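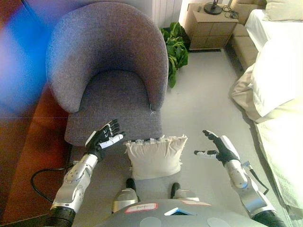 Soft Furnishings Attendant, Furnished Rentals
Reference: 3147
Posted: 15 July 2026

Nullbridge maintains furnished apartments and two shared lounges at the Grovano building. We are hiring two attendants for the living areas. The posts are part time, mornings, and report to the Kos Street office.

Duties

Reset seating areas between stays. Each armchair is returned to its marked position on the floor plan, with the seat cushion flat and square to the backrest. Throw pillows found on the floor are picked up, checked on both sides, brushed, and put back on the chair listed for that room.

Vacuum upholstery with the narrow head, including the gap between seat and back. On curved tub chairs, work along the inside of the back from one arm to the other.

Check fabric for pulls, stains and loose threads. Threads at seat edges are trimmed with scissors and never pulled. Open seams are logged and the chair is tagged for repair.

Wash and dry removable pillow covers by the care label. Covers with ruffled or fringed edges go in a mesh bag. Light covers are washed apart from gray and dark ones.

Keep the stock sheet current. The sheet lists 414 items, by room and by fabric.

Requirements

Able to lift and turn an armchair with a second person. Able to kneel and bend for much of a shift. Basic hand sewing. Able to read care labels and fill in a written log in English. Experience in housekeeping, laundry or upholstery is useful but not required.

Conditions

Shifts are four hours. Gloves, tools and cleaning products are supplied. Training covers the Bralov fabric log and takes place during paid hours. The contract runs through the end of February and may be renewed.

To apply, send a one-page work history to the Kos Street office and quote the reference number. Applicants selected for interview will complete a short practical task on one chair and one pillow.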